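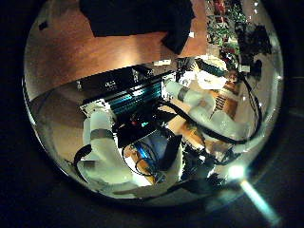 Section 4 of this manual sets out what the Jiston two-arm unit may reasonably be asked to do in a household or a workshop, and how the operator should judge whether a chore is within its reach. The unit does well with rigid items of known shape that stand apart from one another. It does less well on a surface in ordinary use, where a black cloth-like object may lie in folds over a glossy wooden top, with a small white label or card near the front edge and loose sheets of paper beside the equipment. Cloth changes shape when gripped, and thin flat items offer no side for the fingers to close on. Operators should plan their first trials with these limits in mind.

Contents | Previous | 4 Choosing a Chore | 5 Care of Cables | Next

4.1 Before the first trial

1. Read Section 2 (Safe Distances) in full.
2. Check that each cable has enough slack for the arm to reach the far side of the table and return.
3. Remove any paper from the area in which the arms will move.
4. Set the speed to 25 per cent. Do not raise it during the first 50 trials of any chore.
5. Confirm that the stop button is within reach of the person in charge.

CAUTION: Keep hands and loose clothing away from the gripper while the power is on, including when the arms are still.

4.2 Grading the chore

Each chore is to be placed in one of three grades before work begins.

Grade A — lifting and placing single rigid items. The unit may work with a person in the same room.

Grade B — sorting mixed items, wiping a flat surface, closing a box. A person must watch throughout and be ready to stop the unit.

Grade C — folding cloth, picking up single sheets, handling anything hot, sharp or breakable. These chores remain with staff. The unit may be used for Grade C work only in trials approved in writing by the site supervisor.

NOTE: A glossy surface can return bright reflections to the wrist camera. Where this occurs, move the lamp before altering any setting.

4.3 Recording results

1. Enter every attempt on the trial sheet, whether or not it was completed.
2. Record as a failure any attempt in which a person touched the item.
3. After 200 attempts, send the sheet to Jocelyn Kowalchuk at the Duvport office.

A chore may be moved from Grade B to Grade A after 600 attempts have been reviewed by the Duvport office. No chore has yet been moved out of Grade C. Requests for a change of grade should be addressed to Trevor Chisholm and should name the site, the chore and the surface used.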